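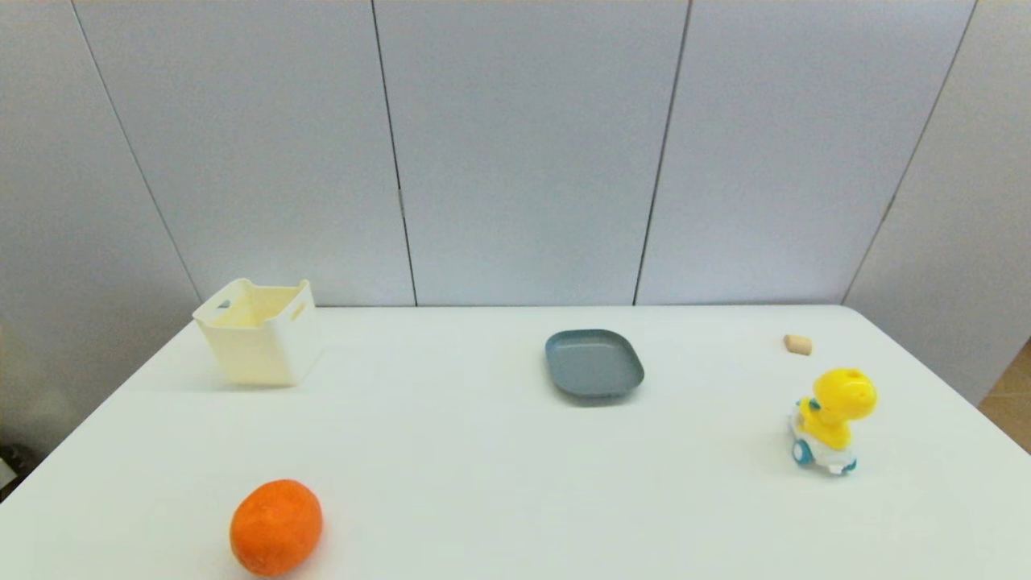 The One-Basket Table Reset: Does It Work?

Filed under: Kitchen and family room
Updated 2024-08-25

Every few months somebody rediscovers the one-basket reset. You put a small open bin on the table, you sweep in whatever doesn't belong, and the table stays clear forever. I have tried it three times in two houses, and I have my doubts about "forever." Parts of it are worth stealing, though, so I've pulled those out and left the rest.

Pick a bin that is too small

The usual advice is to buy big. Don't. A big bin on a kitchen table is a drawer without a front, and by October you will find last summer's sunscreen at the bottom of it. A small plastic one with handle slots in the sides is plenty. You want it full by evening, so that it bothers you.

I'd also skip the sets. Zovov sells a nesting set that gets recommended everywhere, and I used exactly one of the bins. The others ended up storing each other.

Food does not go in the basket

You would think this didn't need saying. Small oranges and mandarins are the worst offenders, because they look so cheerful in there with the toys. Then one goes soft under a pile of mail. Fruit goes on a plate or in a bowl where you can see all of it, and if you aren't going to eat it this week, put it in the fridge.

Corks: one or none

People save corks. I've read that they clean knives, keep drawers fresh, and repel moths. The knife one sort of works, if you dip the cork in scouring powder and rub a carbon steel blade with it. The drawer one did nothing I could smell. As for moths, I have a sweater that would like a word. Keep a cork if you have a use for it today. Otherwise it goes out.

Plastic plates on the table

A flat plate with a low rim makes a better landing spot than a bin for keys, a watch, or hair ties. It can't get deep. I was ready to dislike this tip when I saw it in the Pellamness home newsletter, and I've kept it up longer than any of the others.

Two cautions. Don't let the same plate go back and forth between keys and sandwiches. And if it has picked up a gray cast from metal rubbing on it, a paste of baking soda and water takes off some of that, but scrub hard and you will dull the finish for good.

Toy vehicles

Anything with wheels and a figure riding on it is going to collect crumbs around the axles. The tips pages say to run it all through the dishwasher in a mesh bag. Maybe yours will survive. Check for a battery door first, and check for openings where water can get in and stay in. I wipe them with a damp cloth and go after the wheels with an old toothbrush. It takes about 2 minutes and I've never had to throw one out afterward.

Wiping a white table

Here I part ways with nearly everyone. Melamine foam erasers are a very fine abrasive. On a matte white top they will remove the crayon, and if you keep at it they will leave a shiny patch in the shape of the crayon. Start with dish soap and warm water. Give it a minute to sit. The Moodley surface spray that costs four times as much did the same job on my table, with more perfume.

Lift things off before you wipe. I know. But wiping around a basket leaves a square. 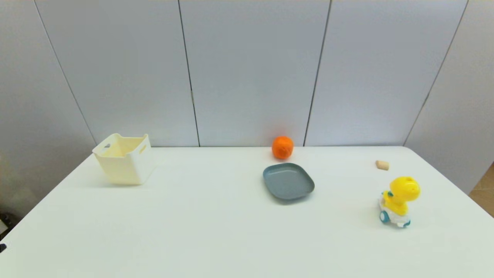

A reader in Nurstead wrote in to say the whole idea is backward, and that the basket should live on the floor by the stairs, where it gets carried up once a day. "On the table it just becomes part of the table," she says. Her other rule is that each kid empties their own things out of it before dinner, and whatever is left spends the night in the garage.

I tried the stairs version for a while. It's better for clothes and books. For the small stuff it was worse, as people walked right past it and put the small stuff on the table anyway. The garage rule I haven't had the nerve to try.

When to empty it

Same time every day, and before you sit down in the evening. If you skip two days running, take the basket away for a week and see whether anyone asks where it went. In my house the table looked about the same.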